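Speaker notes, 2019-01-29
VAT for small traders, Tandale business evening

**Opening (speak slowly, wait for the door to close)**

- Say thank you to Tandale for the hall.
- Tonight is only VAT: registration, invoices, late returns. Income tax is in February.
- Ask who is already registered. Hands up. 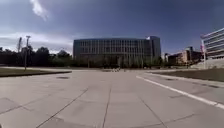

A trader from Urrego wrote to me that she keeps every receipt in one shoe box and still does not know which VAT she may claim back. Read this out. Then explain: no proper invoice, no claim.

**Example 1: Erkilow**

- Sells garden tools, bought stock for 3000 pounds plus VAT.
- Paid 1000 at once, the rest later.
- On cash accounting, VAT is claimed only on the part which is paid. Repeat this, people mix it up.

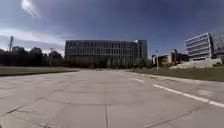

**Example 2: Trorkdale**

- Return sent late. Letter lay unopened in the office.
- Advice: open the letter, pay what you can, telephone the same day.

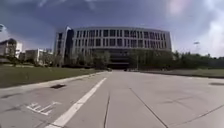 - Also keep a copy of the letter with the VAT records for 6 years, together with the invoices.
- Handout is on page 91 of the blue folder. Questions until the tea is ready.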